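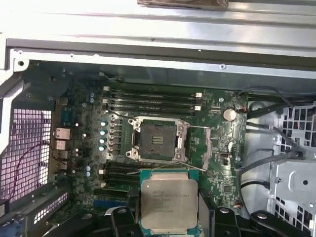

The gripper with an Intel Xeon processor below the open socket, at the Terkidis open day in May.

The queue for the processor station went out the door by mid-morning. Terkidis, which refurbishes office workstations for resale, had three robot cells running for its open day, and most visitors wanted to see the one that handles chips.

Between demonstrations, the engineer in charge of the cell sat down with us at a bench in the next bay. She asked that we leave her name out and write about the work.

"People expect speed," she said. "They've seen car plants. Then they come here and the arm is creeping along, and they ask me if it's broken."

The cell is called Pevorine inside the company. Its job is to take a processor out of a used machine, set it in a tray, and later put a tested one in. The socket is the hard part. In this type of board the pins are in the socket, and they bend easily.

"If you drop a memory stick, you pick it up," she said. "If you drop a processor on those pins, you may be looking for another board. We ruined 44 boards in the first year. I kept them all in a cabinet and I still show them to new hires."

The boards now used for practice come from a batch of 259 workstations bought from an insurance office in Majimbun. They were chosen because they were cheap and all alike.

We asked why the team does not take the board out of the case first.

"Because our technicians don't," she said. "It costs time. So the arm has to reach in past the drive cage and the cables, the same as a person does. Cables are the worst. A screw stays where it is. A cable is somewhere new in every machine."

The small camera near the gripper was added last winter. Before that the cell relied on one fixed overhead camera, and the arm kept blocking its own view – "a silly problem, but it took us months to admit it," she said.

A technician still works beside the cell, and any machine the software is unsure of goes to that person. The plan is to run 800 practice insertions before Pevorine touches a customer order. A second cell is being set up at the company's smaller shop in Sadum.

Will it replace the people at the benches? A visitor had asked her the same thing that morning.

"I told him a good technician here can do a processor swap in 60 seconds," she said. "We're not close to that. What I want is for it to do the dull ones at night."

At two o'clock she went back to start the next run.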